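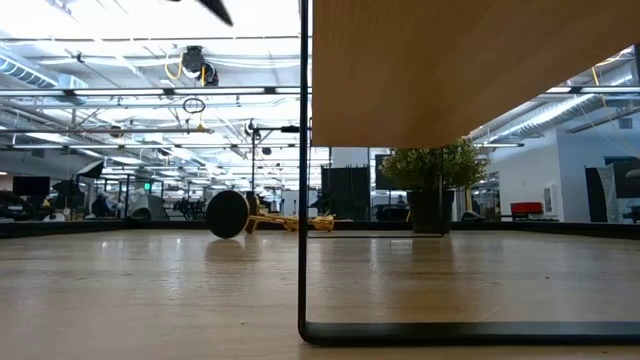 Black disc and gold-coloured legs on the table, seen from the side.

Collecting at Bench Two: a small gallery

Through April we are gathering examples for Lutis, our learning system at Zovgate. A person moves the arms by hand control, the cameras save everything, and later the system studies the recordings and tries to do the same. I have put together four pictures from the work, for colleagues in the other office who read our weekly numbers but have not yet visited the bench.

The object with the disc is called "the stand" in our notes. It is a difficult thing to hold when it lies on its side. The disc wants to roll, and the legs are thin, so the fingers must come at a good angle. We ask each operator to begin from a different position of the stand, because a system which has seen only one position learns only this one.
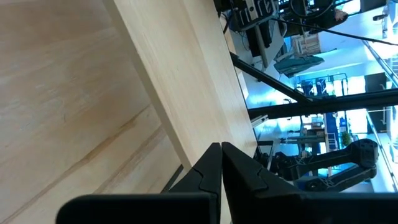
From the wrist camera: both fingers close together, just below the end of the long board.

The wrist view is the one I like most when I check the recordings. The side camera tells you where the arm is, but the wrist camera tells you what the fingers are going to meet. In this one you see also a second arm, at the lower right. With two arms the operator has more to think about, and the first day is usually slow for everybody.

Every recording gets a short sentence, written by the operator directly after. We keep the words simple: "pick up the stand", "move the board". Cormac Ó Conaill reads all sentences in the evening and corrects them when two people use different words for the same action. Before he did this we had "plate", "disc" and "wheel" for one part, and it was a real problem for the training.
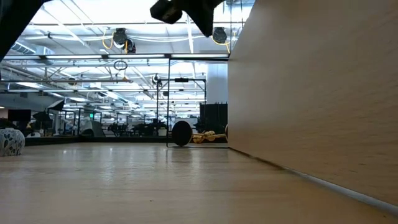

A good recording for us is calm. The operator can stop for a moment and think, this is allowed, but the arm should not shake or go back and forth without purpose. If a grasp fails and the operator tries again, we keep it and mark it as "second try". Such examples are useful, as the system also needs to know how to continue after a mistake. We delete only the ones where a camera has stopped or where the sentence is missing.

The aim for this task is 168 recordings. One operator makes up to 100 in a day — but then the last ones are tired work, and I prefer that people change after two hours. Six operators are now trained for the bench. 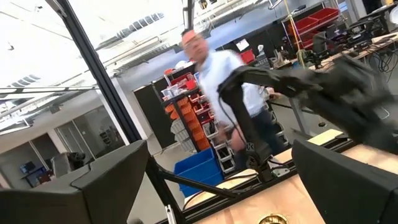 Notes for the next round

The Drotik task comes after this one and will use the same table and the same sentences list. Please send me new object names before the recording starts, so that Cormac can add them. The bench is free for visitors after four in the afternoon.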